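Feb 1, 2026

Second pass on the Kyei single. Tempo is 202 on the session grid, felt at half that, and the bass still masks the kick on every downbeat. Cut the bass by 2 dB at the low end and left the vocal bus alone. Sena Lamptey wants the guitar wider in the chorus – tried a short delay on the right side, kept it.
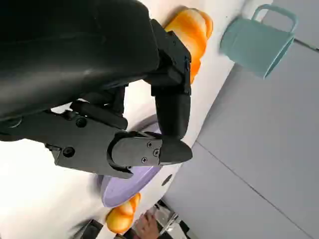

Black gripper, two fingers, close up.

Bounced 11 stems for Jozef Stevens, who masters at Edham. The bridge vocal has a click at the edit point, so that one goes again tomorrow. Listened to the Fuvex demo afterwards. Good drum sound, weak second verse, fade too long by around 15 seconds. Notes sent to Nour Issa.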